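Subject: Re: Has anyone tried the Basham kitchen pack?
From: Viera Šťastný
To: the home-manipulation list

Hello everyone, and sorry for the slow reply. I've been meaning to write this up since March, and then the grant report came along and ate every spare evening I had.

You wrote:

> We are looking at the Basham kitchen pack from Destden for our two-arm
> setup. The web page is pretty but thin. Before I ask my boss to sign
> for it, could somebody who has used it tell me (a) whether the scenes
> are any good for long reaches over a counter, (b) how much fiddling it
> took to get your own robot into it, and (c) whether support answers
> their mail? We are a small group and can't afford to lose a month on
> this. We have one decent workstation and one that is mostly decorative.

I laughed at the decorative workstation. We have one of those too, and a plant lives on it.

So, to your questions. We've had the pack for most of a year now and I use it nearly every day, which I suppose is already part of an answer. We paid 1300 dollars for the academic seat. The full seat was quoted to us at 3400, and the main thing you get for the difference is the right to ship trained models to customers. If you're only publishing, the academic one will do you fine, and please don't let the sales page talk you into more.

On (a), the counters are the best thing in it. They're long, they have proper height, and objects can be put at the far end where a lot of policies fall apart. We came over from Comus, where every kitchen was more or less a table with a sink glued on, and our success numbers dropped badly in the first week. I was upset for a day or so and then rather pleased, for it was the same trouble we'd been having on the real arms and I could finally work on it at my desk. The view below is taken from the robot's own head, in the narrow kitchen layout, during one of our rod tasks.

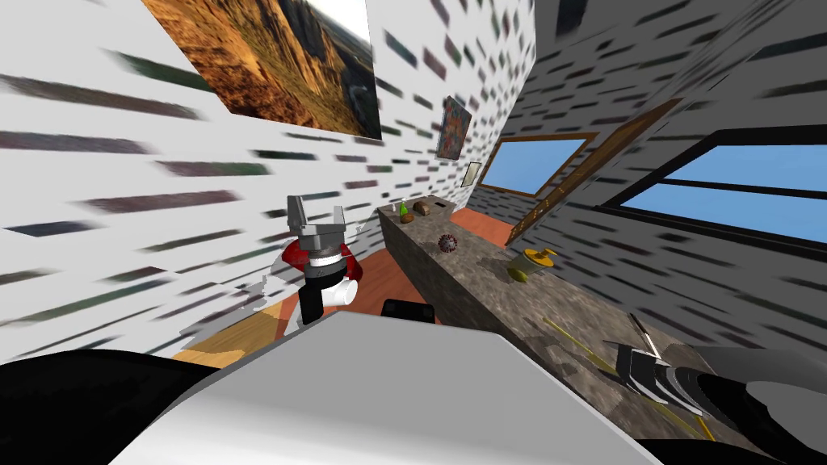

Narrow kitchen, head view. Right gripper over the yellow rod, left arm raised by the wall.

You'll see how small everything gets at the end of the counter. The spray bottle and the bread are a real test for a detector at that distance, and I'd budget some time for your perception side if it was trained on tidy close-ups. The thin rod lying diagonally across the stone is a favorite of mine for grasping, and the spiky ball is a favorite of my student's (I think he just likes it). Notice too how much of the view the torso takes up. We ended up masking it before anything went to the network, and that helped more than I would have guessed.

Now the grumbles, and I do have a few. The wall textures are not lovely. Those dark dashes smear into long streaks toward the left side, and there's a patch of white and grey mess low down by the left arm. I wrote to Destden about the smearing and they told me it comes from their fast renderer and that the slow one is cleaner. It is cleaner, but I couldn't live with the speed, so we randomize the wall textures and get on with our lives. If your work depends on good-looking pictures, ask them for a trial of the slow renderer before you sign anything.

On (b), the fiddling. Bringing in our own robot took me 8 working days, and I'm not especially quick at this sort of thing. Most of that went to joint limits and to the gripper contact settings, which come very soft out of the box. Things slid out of the fingers as if they'd been buttered. Stiffen the contacts first and tune everything else afterward! If you happen to be using Lüthi wrists, write to me off list and I'll send you my config file, which has a lot of cranky comments in it but works.

The scene editor is friendly enough. You can drag objects along the counter, swap the pictures on the wall, change the floor, and save the lot as a new layout. What it won't do is let you lock an object in place while you shuffle the ones next to it, and I've nudged the wrong bottle more times than I care to say. I've asked for a lock button. Maybe if you ask too we'll get one.

On (c), yes, they answer. Usually by the next morning, and it's a person who has read your message. The one time I was left waiting was over an invoice, and that was at least half our own purchasing office.

Would I buy it again? For reaching and picking over counters, yes, gladly. For drawers and cabinet doors I'd hold off, as the hinges felt unfinished to me when I last tried them, though there has been an update since that I haven't installed. They offer a trial of 30 days, and if I were you I'd wait to start it until your robot model is cleaned up and ready to import, so that you don't spend the whole thing on joint limits the way I would have.

Do write if you get stuck, and say hello to the decorative workstation for me.

Warmly,
Viera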